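Motifs Zurkora : un jeu de données sur les textiles imprimés à fleurs

Bienvenue ! Si vous êtes arrivé jusqu'ici, c'est sans doute que vous aimez comme nous les nappes, les rideaux et les coupons oubliés au fond des armoires (ou que vous cherchez de quoi entraîner un classifieur de motifs, ce qui nous va très bien aussi). Zurkora rassemble 800 fiches décrivant des tissus imprimés à décor végétal, avec pour chacune le vocabulaire du motif, les couleurs dominantes et, quand nous avons pu la retrouver, l'origine du coupon.

Version actuelle : 4, février 2018
Responsable : Aurelia Grecu
Langue des fiches : français

Contenu de l'archive

fiches.csv : une ligne par tissu, séparateur point-virgule, encodage UTF-8
vocabulaire.txt : les 21 termes admis pour le champ « motif »
notes/ : remarques libres, parfois bavardes, sur les coupons difficiles

Les champs principaux sont id, fonds, motif, fond_couleur, couleurs_secondaires, rapport et commentaire. Le champ rapport donne la hauteur de répétition du dessin en millimètres ; il reste vide quand le coupon était trop petit pour la mesurer, et je vous en prie, ne le remplacez pas par zéro, nous avons passé un mois de janvier entier à réparer cette bêtise.

Comment nous nommons les motifs

Le mot « fougère » est réservé aux frondes reconnaissables ; tout le reste du feuillage va dans « feuillage groupé » ou « rameau ». Les petites fleurs dispersées, sans tige visible, sont des « semis », quelle que soit leur couleur. Un même tissu peut porter plusieurs termes, séparés par une barre verticale, en commençant par celui qui occupe le plus de surface.
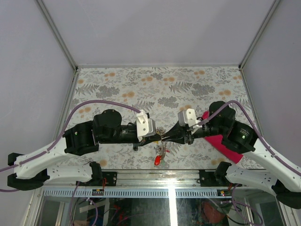
Photo : Aurelia Grecu, fonds Gresetti

Un fond clair à frondes grises et à petites fleurs orange et pêche se note donc « fougère|feuillage groupé|semis », avec « gris clair » pour le fond. Nous avons longtemps hésité à distinguer l'orange du pêche, et puis nous avons gardé les deux, tant pis pour les puristes.

Provenance

La plus grande partie des fiches vient du fonds Gresetti, complété par 340 coupons de l'ancien magasin Rizvi, dont les étiquettes étaient par bonheur presque toutes lisibles. Le reste a été saisi au fil des brocantes, et cela se sent un peu dans les commentaires.

Limites connues

Les tissus d'ameublement sont bien mieux représentés que ceux d'habillement. Les noms de couleurs ont été attribués à l'œil, à la lumière du jour, et deux personnes ne tombent pas toujours d'accord sur un « vert amande ».

Corrections

Écrivez-nous en indiquant l'identifiant de la fiche et le champ concerné. Les corrections entrent dans la version suivante. L'outil de saisie, Fliremon, est distribué à part, avec sa propre notice.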